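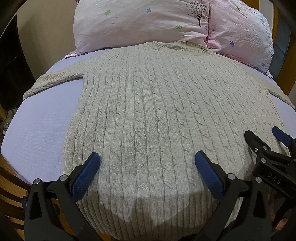
핸드 그리퍼 패드 점검과 교체 방법

작성: Zuzanna Lis
작성일: 2023년 1월 4일

이 글은 Skerside 작업팀에서 옷 개기 작업에 쓰는 핸드 그리퍼의 관리 방법을 정리한 것입니다. 그리퍼는 양손에 하나씩, 2개를 한 조로 씁니다. 니트처럼 올이 굵은 옷을 다룬 날에는 패드 홈에 보풀이 많이 끼기 때문에, 작업이 끝나면 꼭 점검해 주십시오.

준비물
육각 렌치, 부드러운 솔, 마른 천, 알코올, 교체용 패드

1. 전원을 끄고 케이블을 뺍니다. 손잡이를 쥔 상태에서는 나사를 풀지 마십시오.

2. 파란색 패드의 표면을 솔로 닦습니다. 격자무늬 홈을 따라 한 방향으로 움직입니다. 그다음 천에 알코올을 조금 묻혀서 닦고 5분 동안 말립니다.

3. 패드 가장자리를 손톱으로 살짝 밀어 봅니다. 들뜨는 곳이 있거나 무늬가 닳아서 매끈하면 교체합니다.

4. 나사를 풀고 손가락 부분을 뺍니다. 왼쪽과 오른쪽 나사는 따로 놓으십시오. 저는 처음에 섞어 놓아서 다시 맞추는 데 시간이 오래 걸렸습니다.

5. 새 패드를 끼우고 나사를 번갈아 조금씩 조입니다. 한쪽만 먼저 끝까지 조이면 패드가 비뚤어집니다.

6. 손잡이를 천천히 쥐어서 두 패드가 평행하게 만나는지 봅니다. 얇은 천을 사이에 넣고 당겼을 때 한쪽만 미끄러지면 5번을 다시 합니다.

힌지에는 기름을 바르지 마십시오. 기름이 옷에 묻습니다. 힌지가 뻑뻑하면 Bořivoj Šimek 씨에게 맡겨 주십시오.

교체한 패드의 번호는 점검표에 적습니다. 지금 쓰는 패드는 337번 상자에 있고, 2세트가 남으면 Rirnent에 새로 주문합니다.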